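골판 천장 작업실, 형광등이랑 블라인드 어떻게 하세요?

작성자: 야삼이
게시판: 작업공간/인테리어
2021년 9월 14일 화요일

작업실을 옮기게 돼서 조언 구합니다. 상가 2층이고 예전에 창고 겸 사무실로 쓰던 곳입니다. 천장은 흰색 골판 철판이 그대로 드러나 있고 긴 형광등이 달려 있습니다. 창은 큰데 뒷벽 쪽은 오후에 해가 정면으로 들어옵니다.

하는 일은 소품 포장하고 제품 사진 찍는 겁니다. 넷이서 쓰고, 하루에 적으면 서너 시간, 바쁠 때는 밤까지 있습니다. 궁금한 건 세 가지입니다.

1. 형광등을 전부 LED로 바꾸는 게 나은지
2. 뒷벽 창에 롤블라인드를 달면 되는지, 암막 커튼이 나은지
3. 철판 천장 울림을 줄일 방법이 있는지

예산은 60만 원까지 생각합니다. 임대라서 벽에 구멍을 많이 낼 수는 없습니다.

--------

답글 1
작성자: 목공방둘째

60이면 세 개 다는 못 합니다. 하나만 고르라면 창부터 하세요. 오후 해 들어오는 방에서 사진 찍으면 조명 아무리 좋은 거 써도 색이 계속 바뀝니다. 형광등은 멀쩡하면 그냥 쓰다가 나가면 그때 바꾸세요.

--------

답글 2
작성자: jernuson_k

저는 반대입니다. 형광등 먼저요. 오래된 안정기 달린 등은 소리도 나고 영상 찍을 때 줄무늬가 생깁니다. 창은 임시로 두꺼운 천이라도 걸 수 있는데 등은 임시가 없어요.

--------

답글 3
작성자: 야삼이 (글쓴이)

영상은 거의 안 찍고 사진만 찍습니다. 등에서 소리는 안 납니다.

--------

답글 4
작성자: 회색커튼

비슷한 방을 2년째 쓰고 있어서 길게 적습니다. 저희도 철판 천장에 긴 형광등입니다.

처음 들어왔을 때 제일 고생한 게 빛이 두 방향에서 오는 거였습니다. 옆으로도 창이 있고 뒤로도 창이 있으니까 오전에는 왼쪽이 밝고 오후에는 뒤가 밝습니다. 작업대를 세 번 옮겼습니다. 지금은 뒤쪽을 막고 옆 창만 살려서 씁니다.

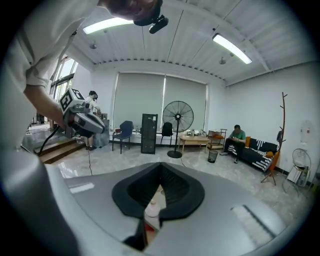
블라인드는 회색 롤블라인드로 했습니다. 창 폭이 넓어서 한 장짜리는 견적이 너무 나왔고, 두 장으로 나눠 달았습니다. 가격은 확실히 내려가는데 대신 끝까지 내려도 두 장 만나는 자리로 빛이 가늘게 한 줄 샙니다. 사진에서도 그 줄이 보일 겁니다. 포장 작업에는 아무 상관 없고, 촬영할 때는 그 줄을 등지고 찍으면 됩니다. 신경 쓰이면 안쪽에 폭 좁은 천을 하나 덧대세요. 저는 귀찮아서 안 했습니다. 색은 흰 벽이라 흰색으로 할까 하다가 회색으로 갔는데 때가 덜 타서 잘한 것 같습니다.

형광등은 그대로 쓰고 있습니다. 대신 촬영대 쪽에는 스탠드 조명을 따로 두고, 제품 찍을 때는 천장등을 끕니다. 두 종류 빛이 섞이면 보정이 힘듭니다. 스위치가 구역별로 나뉘어 있는지 꼭 확인해 보세요.

천장 울림은 저희도 해결 못 했습니다. 비 오는 날은 통화하기 어렵습니다.

--------

답글 5
작성자: 목공방둘째

윗분 말대로 두 장으로 나누는 게 맞습니다. 넓은 걸 한 장으로 하면 가운데가 처지고 감을 때 한쪽으로 쏠립니다. 틈은 두 장을 앞뒤로 살짝 겹쳐 달면 없어지는데 브래킷 위치를 다르게 잡아야 해서 시공하는 분이 싫어합니다.

--------

답글 6
작성자: 단추세개

겹쳐 다는 건 추천 안 합니다. 저희가 그렇게 했다가 뒤쪽 블라인드가 앞쪽 하단 바에 자꾸 걸렸습니다. 결국 다시 떼서 나란히 달았어요. 공임 두 번 나갔습니다.

그리고 임대면 창틀 안쪽에 다는 압축식도 있습니다. 무거운 암막은 못 버티니 원단 무게 확인하시고요.

--------

답글 7
작성자: jernuson_k

@회색커튼 왼쪽 창은 아무것도 안 다셨어요? 겨울에 춥지 않나요. 저희는 금속 창틀이라 12월 되면 창가에 결로가 심합니다. 커튼이라도 있으면 좀 나을까 해서요.

--------

답글 8
작성자: 회색커튼

@jernuson_k 안 달았습니다. 낮에 그쪽 빛이라도 받으려고요. 저희도 어두운 색 금속 틀인데 결로 있습니다. 아침에 닦고, 종이 상자를 창 밑에 안 둡니다. 첫해에 상자 40개를 거기 쌓아 놨다가 아래쪽이 다 눅눅해져서 버렸습니다. 커튼을 치면 유리 쪽은 더 차가워져서 결로가 늘었다는 사람도 있으니 잘 알아보세요.

--------

답글 9
작성자: 야삼이 (글쓴이)

자세한 답변 감사합니다. 스위치는 확인해 보니 앞뒤 두 구역으로 나뉘어 있습니다. 촬영대를 뒤쪽에 두면 될 것 같습니다.

회색커튼님, 나무 계단은 원래 있던 건가요? 저희도 높은 데 짐을 올릴 일이 많아서 사다리를 살지 계단식 발판을 살지 고민 중입니다.

--------

답글 10
작성자: 회색커튼

따로 맞춘 겁니다. 사다리보다 자리를 많이 먹습니다. 대신 물건 들고 오르내리기는 훨씬 편합니다. 방이 좁으면 접는 사다리로 하세요.

--------

답글 11
작성자: 철판지붕

울림 얘기가 안 나와서 씁니다. 골판은 평평하지 않아서 흡음재를 바로 붙이면 면이 반밖에 안 닿고 여름에 떨어집니다. 저는 천장은 포기하고 벽 한 면에 두꺼운 펠트 패널을 세웠습니다. 바닥에 러그 하나 깔고요. 말소리 울리는 건 많이 줄었습니다. 빗소리는 그대로입니다. 지붕 소리는 안에서 뭘 해도 못 잡습니다.

--------

답글 12
작성자: 단추세개

빗소리가 난다는 건 바로 위가 지붕이라는 건데, 글쓴이님 건물은 위층이 있나요? 위층이 있으면 그 걱정은 안 하셔도 됩니다.

--------

답글 13
작성자: 야삼이 (글쓴이)

꼭대기 층입니다. 빗소리는 각오해야겠네요.

순서는 뒷벽 블라인드 두 장 나란히, 그다음 펠트 패널, 형광등은 그대로 쓰는 걸로 하겠습니다. 블라인드 실측은 주말에 합니다. 혹시 창틀 안쪽으로 다신 분 계시면 좌우 여유를 얼마나 뒀는지 알려 주세요.

--------

답글 14
작성자: jernuson_k

형광등은 나중에 후회하실 것 같지만 알겠습니다. 바꿀 때 등기구째로 바꾸세요. 램프만 호환되는 걸로 끼우면 안정기 문제로 또 손이 갑니다.

--------

답글 15
작성자: 목공방둘째

안쪽으로 달 거면 창틀 위, 중간, 아래 폭을 다 재서 제일 좁은 값으로 주문하세요. 오래된 건물은 세 군데가 다 다릅니다. 여유는 업체에서 빼고 만드는 곳이 있고 적어 준 그대로 만드는 곳이 있으니 주문 전에 물어보시고요.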